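Open day at Hirden: practice runs before the real thing

The Urnley workshop of Hirden opened its doors in August, and 190 visitors came through. Most of them stopped at the simulator screens, where a two-armed robot called Bito works in a made-up room.

"We run a task 400 times in simulation before we try it on hardware," said the engineer leading the demonstration. "A crash there costs us nothing – we reset and go again."

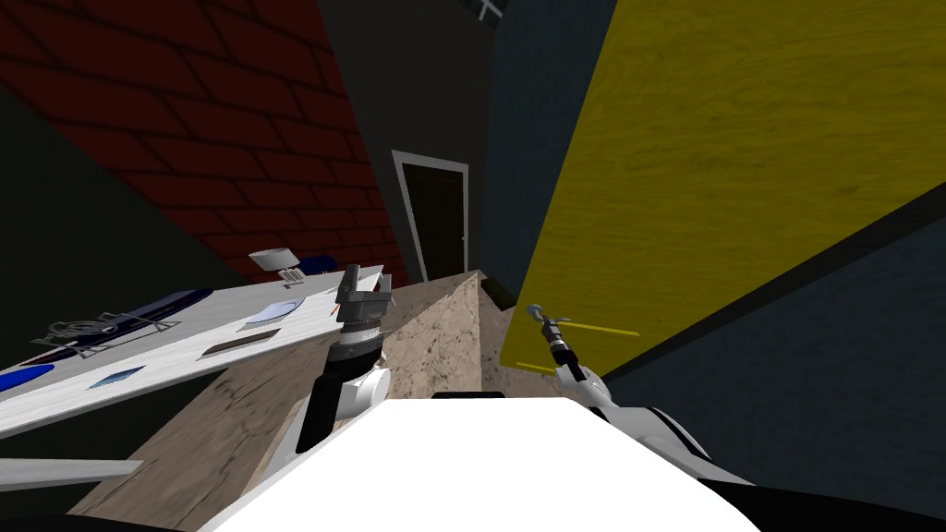 Simulated view over Bito's two arms, with the table on the left and the yellow cabinet on the right. Render: Hirden

The rooms are changed often. "Same table, other clutter," the engineer said. "If it only learns one layout, we find out quickly."

Hirvonen, the firm that supplies the arms, had a stand next door. Asked when Bito would work outside the lab, the engineer was careful. "We have 3 test sites agreed. I won't give a date."

The next open day is planned for spring.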